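Mirura wrist camera kit: review after three months

We bought the Mirura kit to collect table-clearing examples at our Drernbridge site. So far we have recorded some 600 runs with it, mostly cutlery and bowls.

Setup is simple and the mount has stayed put. The view takes in both fingertips and plenty of the room — useful when the arm is still well away from the table. Low light is the weak point. Metal cutlery on wood goes soft and grey, and we now throw out the worst runs before training.

The software splits runs cleanly, but export is slow above 1000 files.

Clearing cutlery, dim room

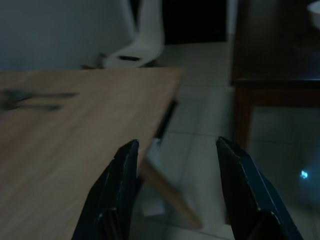
Verdict

Good value if your lighting is decent. 6 out of 10 if it isn't.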